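From: Lucian Stoica
To: growers list
Subject: Re: [growers] avocado seedlings dropping leaves in winter

On Tuesday Paula Hodoroagă wrote:
> I have two avocados grown from pits, both in the back bedroom, which
> gets morning sun only. The taller one has lost most of its lower
> leaves since the heating came on and the tips of the rest are brown.
> The smaller one looks fine so far. I water both when I water
> everything else, so once a week. Same potting mix for both, the bagged
> stuff from Delis. Should I repot now or leave it until spring? And is
> it worth cutting the tall one back? It is all stem.
> Paula

Paula,

Leave the repotting until spring. A plant that is already dropping leaves in December does not need its roots disturbed as well. The exception would be if the pot smells sour when you put your nose to the drain holes. In that case tip it out, cut off anything brown and soft, and put it back in fresh mix in the same size pot or one size smaller.

Brown tips on avocados are usually salt. They are fussier about it than most houseplants. Tap water here in Sondness is hard and I had the same thing every winter until I started catching rainwater off the shed. If you can't do that, run plain water through the pot until it drains freely, let it stand 2 hours, and do it again. Then no feed at all until you see new growth.

Once a week may be too much in a cool room. The two plants are probably not using water at the same rate either. Lift the pots. If the tall one still feels heavy, skip it. I have gone 19 days between waterings in a dark spell with no harm done.

Dry air from the heating gets blamed for everything, and I don't think misting does much. Moving the pot away from the radiator does. If yours is on the sill right above one, put it on a stool farther into the room and accept that it gets a little less light.

On cutting back - yes, but wait until the days are longer. I take mine down to a node when they reach the height of the window and they branch from there, usually two or three shoots. Mine sulked for 4 weeks the first time and I thought I had killed it. If you cut now it will just sit there as a stick until spring and you will be tempted to water it.

As for the mix, I used the Delis one for a couple of years and it holds too much water for avocados. I now cut it with perlite, one part to two of mix. Bark works too if you have it left over from orchids.

Somebody asked last month about which fruit to start from. I use whatever we were going to eat anyway, the dark bumpy kind, and have had no trouble getting pits to split. Let the fruit soften before you open it, as the pit comes away cleaner. I don't bother with toothpicks and a glass anymore. Damp paper towel in a bag on top of the fridge, pointed end up once it goes in the pot, with the top third above the soil.
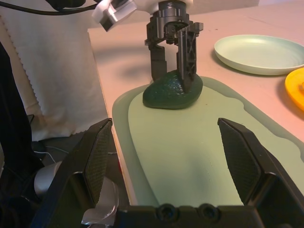
Bogdan wrote to me off list that he still gets better results with the glass of water, mainly for the reason that he can see the root and knows when to pot up, and that the bags at his place went moldy two times out of three. He changes the water every few days and keeps it out of direct sun. He also says to throw out any pit that hasn't cracked by the end of the third month, and there I agree with him.

Whichever way you start them, don't expect fruit indoors. Mine is the height of the door and has never so much as flowered. It is a foliage plant as far as I am concerned.

One other thing, for everybody. The Grarura order for perlite and clay pots is going in before the holidays. They want a 50 dollar minimum, so it makes sense to put our orders together again. Send me what you need off list, with sizes, and say if you can pick up or need it dropped off.

Lucian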